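Babalola wool wash, the unscented one: a review

By Blair Jardine
Sep 8, 2021

Bought this because the Lunon stuff I'd used for years went up again and the new cap leaks all over the shelf. So. Two months of sweaters, one blanket, a lot of socks.

Short version: good, not cheap, buy the big bottle.

Smell first. Unscented means unscented here, no weird soapy perfume hiding underneath. My sister can't be around lavender anything so that alone sold me. Wet wool still smells like wet sheep, no soap fixes that.

Hand washing: a capful in the sink, lukewarm, 15 minutes, squeeze, done. Label says no rinse. I tried it both ways. No rinse left my gray cardigan a bit stiff at the cuffs so now I rinse, takes a minute, whatever. Alpaca came out lovely. The scratchy Wultis pullover is still scratchy but less.

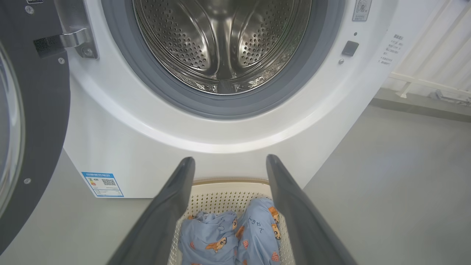
Machine is where I got nervous. Wool cycle, cold, low spin, sweater in a mesh bag. Hardly any suds, which I like, the Lunon used to foam like crazy. Nothing felted. Merino base layers went through every week and kept thier shape. One sock pilled but it was pilling before.

Stains, meh. Coffee yes, salad dressing no. Had to go at the dressing with dish soap and then wash agian. If you have kids or you eat like me, keep something stronger around.

Bottle: squeezy, cap measures okay, the lines inside are impossible to read. I drew over mine with a marker. Small size is gone in no time, the big one should last me to November easy.

Would I buy it again, yes. Would I use it on regular laundry, no, waste of money.

Four stars. Loses one for the cap lines and the salad dressing.

Last updated: same day, fixed the part about rinsing

Comments

Blandine Huet
Did you try it on silk? I have 2 scarves I'm scared to wash.

Blair Jardine
no silk here sorry. test a corner first

knitsalot
Skillow makes one with lanolin, softer on the cuffs imo. Smells though.

R.T.
mine leaked too (the Lunon). thought it was just me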